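A visit to the Talline studios in Fornovstead

In November I took the train to Fornovstead to see the open day at Talline, the company which makes television series and also runs its own streaming service. I have been a subscriber since the time they had only old detective films, and I was curious to see where the money from my card goes every month.

The building is behind the station, ten minutes on foot, and it does not look like television at all. Before Talline it was a cold store for fish, and the long halls were easy to turn into studios because they already had thick walls and no windows. We were a group of 49 visitors, and at ten in the morning they divided us in two. My group started with the stages, the other one with the offices, and we met again at lunch.

Stage 2 is the one where they record Brito, the family drama about a bakery in a harbour town. I have seen every episode, so for me it was strange to walk into the kitchen and find that it has only three walls. The ovens are not connected to anything. The bread is real, but it is varnished, and our guide asked us many times not to touch it. On the other side of the kitchen door, where in the series there is a street, stands a rack of winter coats and a drinking fountain.

The guide explained that a whole season of Brito is made in 54 shooting days. I thought this was a lot until she told us how a day is used. The lights take most of the morning. A conversation at the table which lasts one minute on my screen can need a full afternoon, as they repeat it for each actor and then again for the hands. The writers know this and they are asked to keep table scenes few. I will probably notice this now every time somebody sits down to eat.

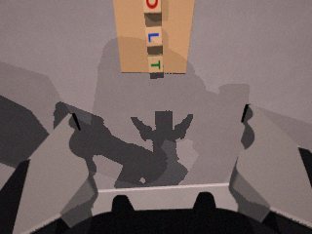 Lettered blocks on a board, among them a blue L and a green T.

After the stages we went up to the floor where the programmes are prepared for the service. I had expected big machines, but it is mostly quiet rooms with two people and one very good screen. In the first room they check the sound. In the second they write subtitles, and here I stayed longest, because I learned a good part of my English from subtitles and I have opinions about them.

The subtitle writers have a limit for how long a line may be, and also for how fast it may change. When an actor speaks quickly, something must go, and it is usually the small words - "well", "you see", "I mean". One of the visitors complained that the text is then not the same as the speech. The editor agreed with him, but she said that a viewer who is always reading has no time left to look at the faces. They test each episode with a person who has not seen it before and who watches without sound. If this person laughs too early, the line comes one moment too soon and must be moved.

They also showed us how one episode gets several pictures for the menu, so that a person who likes comedies sees a smiling face and a person who likes crime sees a dark corridor. I did not enjoy this part so much. I understand why it is done, but more than once I have started a series because of such a picture and it was quite a different series from the one I wanted. When I said this, the answer was polite and rather long.

Lunch was soup and sandwiches in the canteen, included in the ticket. The coffee was better than I expected from a canteen. On the wall they have posters of all their series, also the ones which were stopped after one season, and I found it decent that they did not hide these.

In the afternoon there was a talk about Skudari, the new series for the spring. It is a story about a family of mountain guides over three generations, and Talline has high hopes for it. All episodes will be put out on one day. For Brito they did it differently, one episode each week, and somebody in the audience wanted to know the reason for the change.
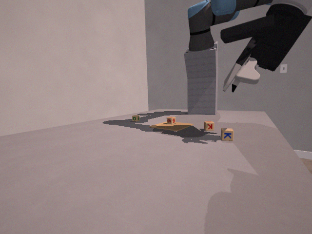
Why will Skudari come out all at once?
The story has few natural places to stop, and the early viewers who had to wait a week between episodes forgot who was related to whom.

I am not fully convinced. With Brito, my neighbour and I talked on the stairs every week about what might happen, and this was half of the pleasure. When a series comes in one piece, she has finished it while I am still at the second episode, and then we cannot talk about it at all without one of us spoiling something. I also think a weekly series is remembered longer. But younger people in the group were clearly happy with the plan, and two of them applauded.

There were also questions about the old channels. Talline still sells some of its programmes to ordinary television, usually a year after they appear on the service. The speaker said that this money is smaller than before but that it comes regularly, and that many people in the villages have no fast connection and would otherwise never see the series.

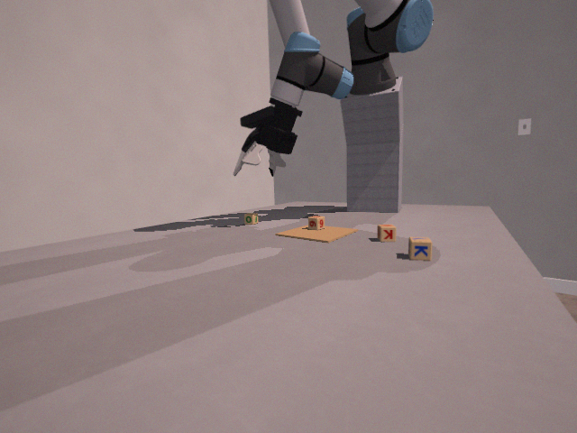
He added that the letters from these viewers are often the most detailed ones. One woman had written four pages about the wrong kind of yeast in the Brito kitchen, and the props department changed it.

At the end we could visit the costume store, which holds 2,000 pieces on rails that go up to the ceiling. Each piece has a paper label with the name of the series, the role and the number of the episode. Coats are used again in other series with different buttons. I recognised the green one of the baker's sister, and it was much smaller than I had imagined.

A few practical things for those who want to go. The tickets are sold on the Talline website and they are gone quickly, so it is better to register for the newsletter first. Bring a pullover, as the stages are kept cold when the lights are off. Photographs are allowed on the upper floor and in the canteen, but not in the Skudari rooms. There is a lift, but it does not reach the costume store, and the stairs to it are steep. The last train back leaves Fornovstead at twenty to seven, and I had to run a little to catch it.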